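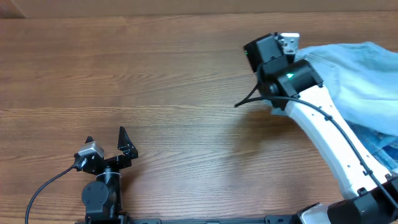
4. Early police statements and their correction

4.1 Material

The statements examined in this section were issued by the police authorities of Flotness and Drundel in the first day after a serious public incident. An incident was counted as serious when it led to the closure of a public road, station or building and when at least one person was taken to hospital. Fires with no suspected crime were left out. The statements were drawn from the Swati archive, which keeps each version of a public notice together with the hour at which it was posted. The final set holds 1,821 statements. Of these, 131 were later corrected on a point of fact by the authority that had issued them.

Only open corrections were included in that number. A correction was treated as open when the authority published a new notice that named the earlier one, or when a senior officer withdrew the point before the press. Silent changes to a notice already online were recorded separately and are taken up in section 5. Spoken remarks made by officers at a cordon were left out altogether, as the archive holds them only where a newspaper chose to print them.

4.2 What was corrected

Most open corrections concerned one of three matters: the number of people hurt, the number of people being sought, and the status of a person already held. The first kind was the most common in both districts and drew the least comment. Local newspapers tended to replace the old figure with the new one and to leave the rest of the report as it stood. Corrections about a person in custody were fewer, but they were reported at greater length and continued to be mentioned for several weeks.

The Falstead station closure shows the pattern clearly. On March 31, 2022 the Drundel authority announced that a man had been detained in connection with a stabbing at the station and that the public was no longer at risk. The second part of the statement rested on the first. When officers concluded the same evening that the man had been a passenger on a later train, the authority withdrew the first claim and said nothing of the second. Residents were therefore left with a notice telling them that they were safe, although the ground for saying so had gone. A further notice, asking people to keep away from the station car park, was posted before midnight and was sent to 4,000 households by text message. It did not refer to either of the earlier ones.

The wording of the first Falstead notice deserves attention. It used the phrase "the attacker" in its opening line and "a man" in its second, and it was left to the reader to join the two. Three of the four local reports in the archive did so in their headlines. The fourth kept the two apart and needed no later change. It would be unfair to blame the newspapers alone for this. The notice had been written in haste by a duty officer, and the guidance then in force in Drundel dealt with the naming of suspects in some detail while giving no advice on how to describe a person who had been detained and not named.

Flotness had by then adopted a different form of words. Under its guidance, a first statement says that a person has been detained and that officers are working to establish whether that person was involved. The sentence is fixed and may be shortened only by the press desk. Officers in Flotness have complained that it sounds weak – one described it as a sentence that makes the public more nervous – and in September the press desk agreed to move it from the opening line to the end of the first paragraph. The wording itself was kept.

4.3 The question of doubt

It is sometimes held that a police authority which voices doubt in public will lose the trust of its residents. The material gives little support to this view, though it cannot settle the matter. Letters to the Flotness authority after incidents in which the fixed sentence had been used were mostly concerned with road closures and the lack of information in languages other than English. Few writers mentioned the detained person at all. In Drundel, the letters that followed the Falstead closure turned mainly on the belief that something had been held back.

Figure 3. Wooden tabletop with two grippers and a black rail. 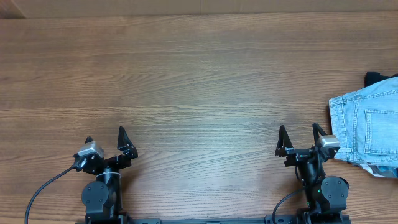 Alfredo Cruzado has objected that letters are a poor guide in this respect. In his view, people who have stopped trusting an authority do not write to it, and the calm tone of the Flotness letters may show only that those with the strongest feelings stayed silent. He would prefer a survey of households near each incident, carried out before any correction is issued and repeated afterwards.

The objection is a fair one. No such survey exists for either district, and the letters are used here as evidence of what was raised with the authorities and of nothing wider. They do, however, allow one limited comparison. Writers in Drundel quoted the first notice back to the authority, often word for word, and asked which parts of it still held. The replies kept on file answer as to the detained man and pass over the statement about public safety. Whether a clearer second notice would have prevented such letters is a matter taken up again in section 6, where the two sets of guidance are compared line by line.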